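Clunamik hand-held gripper, wrist camera version
Setup and care

Supplied by Mamero. Sold as a single unit or as a pair, with the fisheye camera already fitted and focused.

What you get
Gripper body with both fingers attached
Camera and lens cover
3 hex keys
Spare finger pads, 2 sets
Charging cable

Before first use
Charge the unit fully. Take off the lens cover and wipe the lens with the dry cloth from the lid of the case. Squeeze the handle a few times and check that the fingers close evenly and come back to fully open. If one side lags, loosen the screw at the base of that finger a quarter turn, center it by hand and tighten again. Do not oil the finger joints.

Checking the camera view
Record a short clip in the room where you will be working and play it back before starting a long session. Both fingers should stay inside the picture through the full stroke. Dark corners are normal with this lens. Ceiling lights will put glare on pale finger surfaces, and a little of it does no harm. If the glare hides the object, turn your body or dim one row of lights — do not tape over the fingers.

Soft items such as bags and clothing are best tried at a coat rack or hook first. They fold and shift more than boxes do, and weak pads show up quickly.

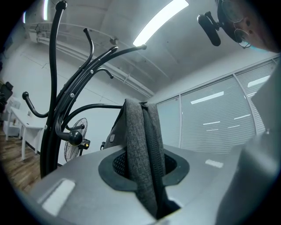
Fabric item with a zipper at the gripper, black coat rack on the left.

Regular care
Wipe the pads after every session. Change them after 200 hours or when the edges start to lift. The body can be cleaned with a damp cloth; keep water away from the camera.

Warranty is 12 months. For pads and repairs write to Agnese Lill at the Mamero service desk and include the serial number from the handle.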